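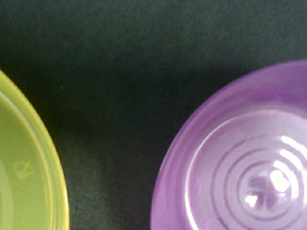

Moriarty Tableware Contrast Project: Progress Report to the Prurnville Fund

Print this page | E-mail this page

Reporting period: October to March 2025
Prepared by: Adel Kettani, Holtum

1. Scope of the period

Work under the current instalment covered the selection of moulded plastic tableware, the choice of table covering and the first drafting of the layout sheets. The end product remains unchanged from the application: a lending set of everyday kitchen and household items in strong single colours, for use in low-vision daily living sessions, with written layouts that a session leader can reproduce on any table of suitable size.

2. Table covering

Three coverings were compared. The white vinyl was rejected for glare under the ceiling lights. The grey canvas gave acceptable contrast with yellow but poor contrast with the metal rims on cookware. Black cloth was adopted. It has a matte surface and gives a clear edge to yellow, lime and purple plastic. Its known weakness is dark cookware: a black pan is separated from the cloth mainly by its silver rim, and the handle is hard to find by sight. Layout sheet C deals with this and is still in draft.

The cloth creases in storage. Ironing before each session was trialled and dropped. Wrinkles have been accepted in the specification provided that cups stand level.

3. Items

The master list now stands at 103 items. Procurement is complete for cups, bowls and plates and incomplete for jugs and cookware. Round pieces with a distinct rim were preferred, as the rim can be followed with a fingertip. Translucent yellow cups were kept on the list after discussion – they read less strongly than the opaque pieces, but participants will meet similar cups at home. Blue remains the weakest of the adopted colours on black. Dark blue is retained for the ball only.

4. Layouts

The mixed layout places a yellow plate in the middle of the table with one green food item on it. A purple bowl goes in front of the plate and a tall purple cup in front of the bowl, so that two pieces of the same colour must be told apart by height. The pan goes to the left with its handle outward. The green jug and the ball are kept to the right, and the pink marker goes towards the back edge.

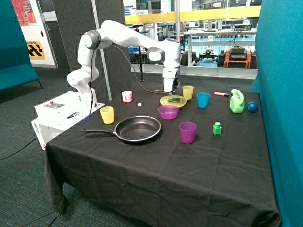

Gobnait Ó Dálaigh has asked whether the tall cup should come so far forward, given that a sleeve can catch it when someone reaches for the bowl. She would move it behind the plate and accept the loss of the height comparison. Both versions will be run in the next period and the knock-over count recorded for each.

5. Budget

Expenditure is within the instalment except for cloth, which exceeded its line by $400 after a second bolt was ordered to allow a full drop at the front of the table. A transfer from the printing line is requested.

6. Next period

- Complete jugs and cookware (Nevzat Yazıcı)
- Issue layout sheet C for comment
- Run 10 sessions at Holtum using the mixed layout
- Agree storage crate sizes with Gurkach

Search this site Enter keywords Go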